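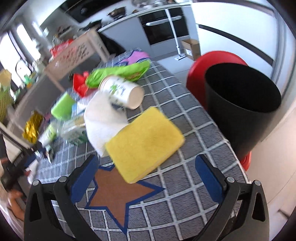

Macarena Arrieta wrote in to say she always does the pads before the screws, and wanted to know why this page used to have it the other way round. She's right! A pad that has crept down its finger will make a perfectly good set of screws look guilty, and you can lose a whole evening to it. The order below is now hers, and it's much quicker.

Looking after the Edov hand-held gripper

I love this little tool. It's simple enough to strip on a kitchen table and it rewards a bit of care straight away. You'll feel the difference on the very next squeeze.

What you need
A screwdriver that properly fits the screw heads
A lint-free cloth and some warm soapy water
A strip of plain paper
A soft pencil
The logbook

1. Clean the pads

Switch off, open the fingers fully and wipe both blue pads from the top down. Rinse the cloth and go over them again. Dust and paper fluff build up on the faces, and a furry pad lets go of light things like paper cups long before it lets go of a sponge (which will stick to nearly anything). Dry them well. No solvents, please, and go easy around the edges where the pad meets the finger.

Now press each pad with your thumb. It should feel the same at both ends. If one end lifts, peel it off and fit a new pair. Always do the pair, even when the other one looks fine.

2. Check the screws

Start with the round silver screws near the tops of the fingers. Put a small pencil tick across each head and onto the black bracket beside it, so that next time you can see at a glance whether anything has turned. Nip each one up gently, left finger, right finger, left, right. Stop as soon as it's snug. The brackets will not thank you for more, and Carmela Gallardo has a drawer of cracked ones to prove it.

While you're there, look into the corners of the triangular cutouts. That's where a hairline crack will show first. Run a fingernail round the inside. Any crack at all means a new finger.

3. Line up the fingers

Close the gripper slowly on the strip of paper and tug. Try high on the pads, then low. You want the same drag both times. If the paper slips out at the top, back off the screws on one side, let the finger settle, and tighten again in the same left-right order.

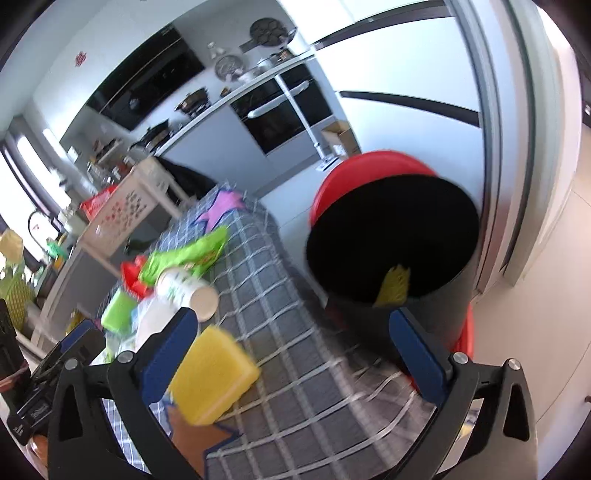 Salcedo Gripper Club, workshop pages

4. Set up the table for a trial run

We use the clearing-up job: bits and pieces on the grey cloth, black bin on the right. It's a lovely test because the sponges, the paper cup and the bags all want a different squeeze. The brown star printed on the cloth is our home mark. Bring the open fingers over it, pause, and start each pick from there.

Go for something soft first. Take the yellow sponge, carry it over the rim and open the fingers fully before you move away. Then try the cup on its side, closing just far enough to hold it. If it dents, you're squeezing too hard, and if it swings, go back to step 3.

Make 2 passes over the whole table. Watch the pencil ticks between passes.

5. Write it up

Note the squeeze count and anything you changed. We fit new pads every 500 squeezes. In July I let a pair run on to 692 out of pure curiosity, and Carmela got hers to 805, but both of us were dropping cups by then.

Spare pads are in the Nedix tin. If you take the last pair, put a note in the logbook so that more can be cut.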